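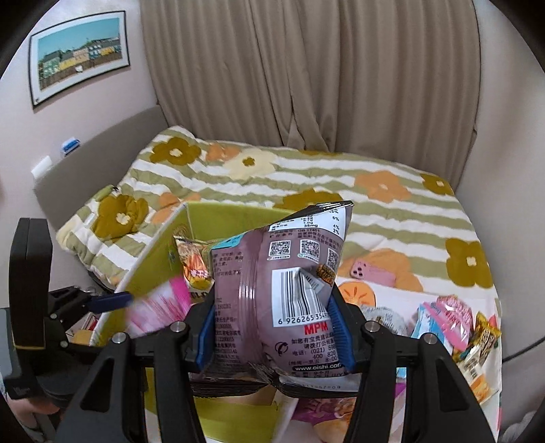 Pustton Snack Club started with one overstuffed suitcase and a kitchen cupboard that wouldn't close. Nkechi Onuoha had come home from a long trip with more chips and crackers than clothes, her friends cleaned her out in a weekend, and every one of them wanted to know when she was going back! We still get excited about the same things she did then: a puffed-up, glossy purple-brown bag with Chinese storage instructions and a row of QR codes on the back, and no idea what the first bite will be like. We read the backs of bags for fun around here (yes, even the nutrition panels).

These days we pack 400 boxes a month from our room on Gerar Street, and in December it's closer to a party than a packing day - music on, tape everywhere, somebody always arguing for one more shrimp cracker. Our members' list passed 2000 last winter and stands at 2916 as of 23 Jul 2024. Hello to all of you!

What goes in changes every month. Potato sticks, seaweed crisps, corn puffs, the odd thing none of us can agree on. Bags go in last and never get pressed down, so they reach you with the air still in them. We like a box you can open on the bed with a movie on and dig around in.
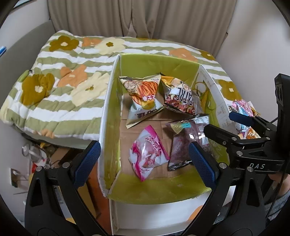

Snack bags in an open box, on a flowered comforter

We swap finds with two other small clubs, Dulano and Yalçınkaya, and plenty of our favorites came from them. If you've tried something we ought to know about, write to Nkechi and tell her the flavor. She reads every note, usually while eating.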